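### 4.2 Does the staple hold the set together?

Most of the advice on keeping handwritten record slips in order comes down to one instruction: staple them. The Ukard handbook gives it on its first page and never returns to it. The Hornix office guide repeats it almost word for word. Neither source says where the staple should go, how many sheets it should pass through, or what a later reader is supposed to do when the staple sits on top of an entry. We were doubtful that so small a step could carry the weight placed on it, and this section sets out why.

Our material is the Grostinport set, a run of 482 handwritten slips and folded sheets, most of them lists in which a number or letter is paired with another number or letter. There are no sentences to speak of in the greater part of it. A torn letter can often be put back in order by reading across the tear. A torn list can't, or at least we have never managed it with any confidence. If the sheet that begins at "a" is parted from the sheet that goes before it, nothing in the writing says that the two belong together. Whatever order the set has is held by the fastening and by the habits of the person who made it.

That is the best argument for the staple, and we accept it as far as it goes. It does not go very far. Koivisto treats a stapled group as a single record and an unstapled sheet as a stray. In the Grostinport set this rule would have thrown out some of the fullest pages we have, simply for being folded together and left without a fastening. A fold is also a way of keeping sheets together. It leaves no holes, and it can be undone and done again as often as anyone likes. It is easier to lose, of course, and a fold says nothing about which sheet was meant to be first.

The desk work itself is plain enough. It needs a table, a stapler, a box of staples and the paper. Figure 3 shows the two forms of paper that matter to the argument, a small slip with a printed heading and a folded stack of lined sheets. 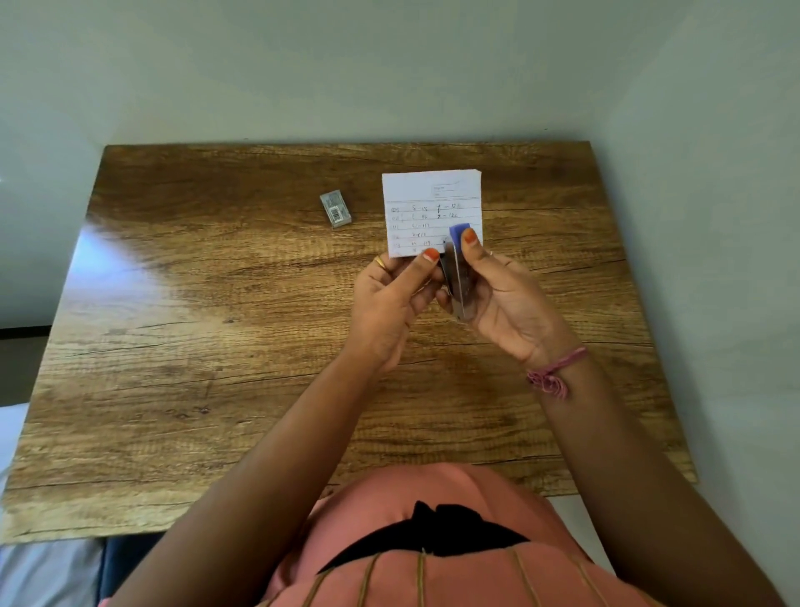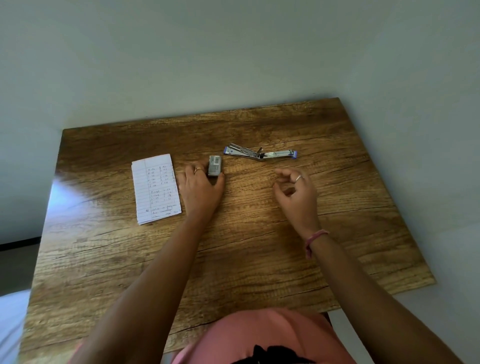

**Figure 3.** Handwritten lists at the work table, with the box of staples. First view: a ruled slip in the jaws of the stapler. Second view: folded lined sheets.

The usual claim for stapling is that it saves time later. We could find no source that measured this. The handbooks state it as a thing everyone knows, and it may well be true for typed pages with a wide margin and a page number in the corner. A small slip is another matter. It has hardly any margin to give up, and the lower part is often where the last row of entries falls. A staple placed there may cover a digit, and a covered digit in a list of this kind is a lost entry until someone pulls the staple out. Pulling it out tears the paper more often than the guides admit. We would put the staple in the top left corner and, on any slip where writing reaches that corner, leave it out altogether.

There is also the question of thickness. Ukard sets a limit of 50 sheets to a group, which strikes us as a figure chosen for its roundness. Folded paper counts double, and the handbook makes no allowance for it. A group built up of folded sheets will be twice as thick as a flat one with the same number of pages, and the edges will rarely line up. We do not believe that an ordinary desk stapler should be asked to deal with anything near that limit, and we suspect that the authors of the limit never tried it on folded notepaper.

We tried to judge the matter from the set itself and ended with less than we hoped for. Almost 400 of the items carry a staple or the holes of one. It is tempting to read this as proof that stapling kept them together. But we only have what was kept. Loose slips that went missing leave no holes to look at, and stapled groups that went missing whole leave nothing either. Anyone who uses a surviving set to show that the fastening worked is counting the winners, and the earlier reports on this material all do it, ours from February included. We withdraw that part of the report.

Two smaller points were raised against us by readers of the draft. The first was that lists with paired entries order themselves, as the numbers rise from row to row. They do in some cases. In others the letters start again at "a" partway down the page, and a second block begins in the same style as the first. Without a heading, we can't tell whether the second block continues the first, corrects it, or belongs to some other job. The second point was that a clerk would remember. Perhaps so, for a week or a month. We have not met a set of this age where that was any help.

The working rule we adopted for the rest of the study is therefore a weak one. A staple is recorded, with its position, and is taken as a sign that someone once wanted those sheets together. It is not taken as a sign that they were in the right order at the time. Folded groups are recorded in the same way and given the same standing. Where the 2 disagree, as when a folded stack holds one stapled pair and several free sheets, both are noted and no order is assigned. Section 4.3 applies this rule to the slips with printed headings, where the case for a fixed order is stronger, though still not as strong as Koivisto would have it.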